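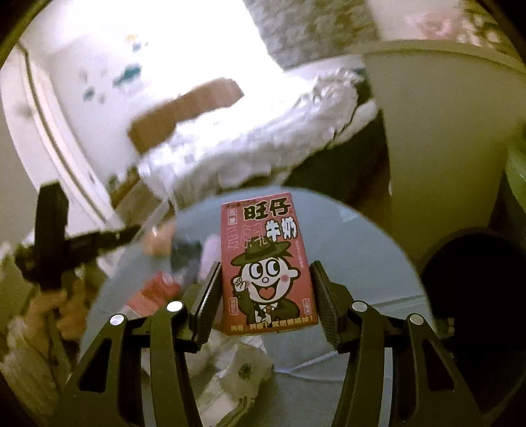 An afternoon at the Plurnbridge open day

I went to the robotics open day in Plurnbridge in August, mostly because it was free and I had the afternoon off. A few people have asked me what it was like, so I'm writing it up while I still have my notes.

It was run by a small company called Hellden. They work on teaching robot arms to do household jobs, and once a year they let the public in. You sign up on their website and get a time slot by email. Mine was 2:30. There was a line at the door when I got there and we went in at 2:45.

Getting there

Parking is the worst part. The lot behind the building is small and it was full. I ended up on Laxdal Street and walked back. If you go next year, take the 14 bus, which stops right across the road.

You check in at a desk and get a sticker with your name and a number. My number was 41. They use the numbers to split people into groups for the hands-on part, and the groups are small enough that you can hear what's being said. I was in group 3.

The talk

The first part was a talk by Tin-yau Huang, who runs the data side at Hellden. He was a good speaker. He didn't use many slides and he answered questions as they came up.

Most of what he said was about why picking things up is hard. A robot in a car factory grabs the same part in the same spot all day long. In a home, the cup is in a different place every time, and it might be a different cup. So they need a lot of examples of people picking up ordinary things in ordinary rooms, and they train the robot's software on those.

The older way to get the examples is to drive a real robot arm by remote control. He said it works fine but it's slow, and you have to bring the arm to wherever the objects are. The way they do most of it now is with a hand-held gripper. It has two fingers like the ones on the robot, and a camera that looks out past the fingers. A person holds it and does the job. The recording then shows the job close to how the robot would see it.

I had read about this before but I hadn't understood how simple the tool is. I expected something with a lot of electronics in it. What you mainly notice is the fingers and the linkages that move them, black, with round silver caps at the pivots, and a textured pad on each finger where it meets the object.

A woman near the front asked why they don't just film people's hands. Huang said some groups do, and that it's a fair approach, but a hand has five fingers and the robot has two. When you use the gripper you can only do what the robot can do. You can't cheat by hooking something with your pinky. That made sense to me.

Someone else asked how many recordings they need. He said it depends on the job, and that the set they were going to show us on the screen had 2402 recordings in it, all of them picking up and putting down small grocery items. He called that a medium-sized set.

Picking up a milk carton

The item from the gripper work that stuck with me was a carton of Want Want milk, the red one with the cartoon kid in the green hat. I used to buy these at the market on Drimolen Avenue when I lived over there, so I was happy to see it.

A carton is a good thing to learn on, according to Huang. It has flat sides, so the two pads can press on it squarely, one from the left and one from the right. If you come in crooked you can feel it in the handle, and you learn to line up the fingers before you close them. Round things like oranges are more forgiving about the angle but they roll away if you bump them.

He also talked about the rooms. They don't clear everything away before they record. There can be a plastic bag on the table, other packages, bedding, a box on top of the bedding, a fridge with magnets on it. His point was that if the software only ever sees a carton on a clean white table, it will fall apart the first time it's in somebody's real apartment. I look at my own kitchen table most days and I think he's right about that.

Trying it

After the talk we went in groups to the tables. Everyone got a few minutes with a gripper. The instructions were short:

Hold it level.
Open the fingers all the way before you go in.
Close slowly and stop when the object stops moving.
Lift straight up, hold for a moment, put it back down.

It is harder than it looks, at least for the first few tries. I kept closing too early. With your own hand you start closing while you're still reaching and you never think about it. With the tool I would shut the fingers short of the object and knock it over. The man next to me got it right away. He told me he repairs watches, so I don't feel too bad.

The weight surprised me a little too. It isn't heavy when you first take it, but you're holding it out in front of you and it pulls on your wrist. By the end of my turn my forearm was tired. I asked the staff member at our table how long people can do this for and she said they switch off every half hour and take real breaks. She also said the good ones get a kind of rhythm and you can tell from the recordings who made them.

I asked her what makes a bad recording. She said the big one is going too fast. The picture blurs and the software can't make much use of it. The other is fixing a mistake halfway through without meaning to, like squeezing, letting go and squeezing again. They don't always throw those out -- a recovery can be useful if it's clean -- but somebody has to look at it and decide.

That was news to me. I had assumed all of this was sorted by a computer. She said a lot of it is, but people still check.

The arm demo

The last part was a real arm running the software. It stood behind a low barrier and a table was set up in front of it with some groceries. They ran it several times while our group watched.

It did pretty well. It's slow, slower than I expected from the videos you see online. It moves over to the object, waits, moves a bit more, and then closes. On one run it stopped above a bag of chips and didn't do anything, and they had to reset it. Huang said soft bags are still a weak spot, because they change shape when you touch them and you can't tell from the outside how full they are. On another run it picked up a can, put it down at the edge of the tray, and the can tipped over. Nobody made a fuss. They set it upright and ran it again.

I liked that they left the failures in. I've been to a trade show where everything had been rehearsed and you didn't learn a thing.

A kid asked if the robot could tie shoes. The answer was no.

Questions I asked

I wrote a few down ahead of time, so here are the answers as best I can remember them.

When can you buy one? They wouldn't give a date. They don't sell to homes and have no plans to right now. Their customers so far are a warehouse and a care home that is trying one out for fetching things.

Whose homes do they record in? Employees' homes, and some people they pay. Everyone signs a form and can ask for recordings to be deleted. I asked whether faces end up in the video and was told they try to keep people out of view and remove the recordings where it goes wrong.

Does the same gripper work for everything? No. They have different pads for different jobs, and there are things like thin paper that they haven't found a good answer for.

Is it a job you can apply for? Yes, part time. There was a sheet at the desk. I took one for my nephew, who is between semesters, but he tells me he'd want to sit down while doing it, and most of it is standing.

What I would do differently

I'd go for an earlier slot. By the time our group got to the arm they were trying to keep things moving, and I would have liked to see it run more often. I'd also eat first. They had coffee and some cookies and the cookies were gone.

The building was warm. Bring water if you go in the summer. The talk is in a room with folding chairs and no windows, and the air conditioning was losing.

For people with small children, I'd say the hands-on part is fine from the age when they can hold a heavy saucepan steady. Younger ones mostly wanted to press the red stop button at the arm demo, and the staff had to keep an eye on that.

I put my name on the list to hear about next year. They said the plan is to have the arm do laundry by then -- folding towels only, no shirts. If I get a slot I'll post about it.

I stopped at the market on the way home and they were out of the milk.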